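# Viltach: a garra que prometia arrumar prateleiras

Quem me lê sabe que eu caio em qualquer promessa de robô que faça o trabalho chato por mim (já tive dois aspiradores que moravam debaixo do sofá, presos). Então quando a Trarnberg abriu o programa de teste do Viltach para pequenas lojas, eu me inscrevi na mesma noite! A minha é uma lojinha de material de papelaria e presentes, com um depósito apertado nos fundos, e o que mais me come o dia é repor caixa na prateleira.

Passei maio inteiro com ele. A montagem levou 8 horas, com o manual aberto no chão e café frio do lado. O manual é bem traduzido, isso eu elogio, só que a parte de calibração manda voltar três páginas toda hora e eu me perdi feio. O aplicativo, que se chama Drudmont sei lá por quê, é bonito e rápido no celular. No tablet ele trava quando a gente gira a tela.

No serviço mesmo, ele me surpreendeu mais do que eu esperava. Caixa rígida, de papelão firme, com as faces retas: pega, levanta, leva, solta. Devagar, viu? Eu faço a mesma coisa conversando com cliente e ainda ganho dele. Mas ele não se cansa e não reclama da coluna, e eu reclamo bastante.

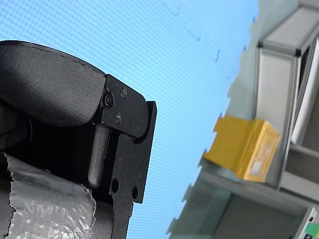 Dá para deixar a reposição da loja inteira na mão de uma máquina dessas?

Por enquanto, só a parte fácil. Caixa fechada e de tamanho parecido, tudo bem; saquinho mole, rolo de fita solto e embalagem amassada continuam comigo.

O que me irritou de verdade foi o saco plástico. Ele aperta, escorrega, tenta de novo, e na quarta tentativa o aplicativo pede ajuda com um apito que dá para ouvir da calçada. Testei também dobrar pano de prato em casa, de pura curiosidade, e virou um bolinho triste em cima da mesa. Chão para varrer, louça, roupa: esqueçam, nem é a proposta dele.

Comparei com o Lappalainen, que um fornecedor me deixou experimentar por uma tarde. É mais silencioso e bem mais chato de ensinar, porque cada prateleira nova pede um cadastro do zero.

Preço: o Viltach sai por 3000 euros, e o plano de suporte custa mais de 200 por ano. Para loja pequena é puxado. Eu devolvi o meu no fim do teste, com uma pontinha de saudade, e volto a olhar quando sair a versão que entende embalagem mole.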